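The Arm in the Back Bay

By Hannelore Schwaiger

The first thing our robot ever did in the Donlow workshop was knock over my coffee. It did it slowly, with what I can only call good manners, and then it parked itself and waited for someone to press the button. I've been fond of it ever since.

Donlow is a shared shop on the ground floor of an old bottling works. You get a bench, a locker, the laser cutter if you've done the class, and as much opinion from your neighbors as you can stand. There are 42 of us on the books. Most people make furniture or fix bicycles. A small bunch of us in the back bay take old computers apart, and for the last year or so we've been trying to teach a robot arm to do some of it for us.

Why? Well, because of the Marnine job. Marnine is the reuse store across the river, and they get office computers by the pallet. The deal is that we strip out whatever still has life in it (memory, drives, graphics cards) and they sell it cheap to schools and to people like me who can't walk past a parts bin. By hand, a good evening at the bench is 28 machines, and you go home with nicks in your fingers and a sore neck. I love it, but I'm not twenty-five anymore! So when a secondhand arm came up for $3000, split between the back-bay regulars, I put my hand up before anyone had finished the sentence.

I should say that I'm not an engineer. I taught middle school music. I can solder, I can read a wiring diagram if you give me a quiet room, and I've learned enough programming to be a nuisance. Everything clever in this build came from other people, and everything held together with zip ties came from me.

We started with the table, and that was a smart choice for once. An arm can repeat a move all night long, but that's no use if the thing it's reaching for has slid over by the width of a pencil. Our first try was a sheet of plywood with clamps, and it flexed. Now we have aluminum profiles side by side, with slots you can bolt anything into, and 3D-printed blocks and posts for holding stuff where we want it. I must have printed the same gray plate six times in May. One version came out a hair too tall, two of them warped, and one was perfect until I stepped on it.
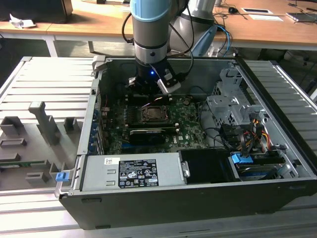

The gripper over the motherboard of a Dell tower, side panel off and no cooler on the socket.

Desktop towers turned out to be the friendliest place to begin. Lay one on its side, pull the panel, and it's all there facing up at you like a dollhouse. The old Dells are especially nice because so many of the bits you need to grab are blue plastic. Blue latches, blue clips. Somebody at a drawing board once thought about the poor soul who'd have to service the thing, and I'd like to shake their hand.

What's hard is everything floppy. Cables are the worst. A person just shoves them aside with the back of a hand and never thinks about it, and the arm can't do that, or at least ours can't. It goes where the program says and if there's a loop of wire in the way, it either stops or drags the loop along for the ride. We spent weeks on this. Our answer for now is that a human tucks the cables before the arm starts, and I've made my peace with it.

Then there's the question of how hard to pull. Memory sticks want a firm, straight tug after you've opened the clips, and graphics cards want to be released first and then lifted without tilting. My first card program skipped the release. There was a noise. I still have the slot cover on my key ring.

The fingers on the gripper have been through more changes than the rest of the build put together. We had rubber pads (too fat), bare metal (too slippery), and a lovely curved pair that one member, Lüthi, spent a whole weekend filing by hand and that fit exactly one brand of memory. The current set has an angled plate on one side so it can slip into tight spots. We call the full routine Besetti, after the bakery next door, since that's where most of it was worked out on napkins.

So is it faster than I am? Not even close. A memory swap that takes me a few seconds takes Besetti a whole 60, and that's on a day when the tower is sitting square. My neighbor at the next bench likes to time it with his phone and read the number out loud. But I can have it reaching for one machine while I'm opening up another, and my neck has noticed the difference.

We're opening the bay to visitors on June 4, 2022, and you're welcome to come and poke around. Bring an old tower if you have one in the closet, and please take your own drives out first if there's anything on them you'd miss. Coffee goes on the shelf by the door, well out of reach of the arm.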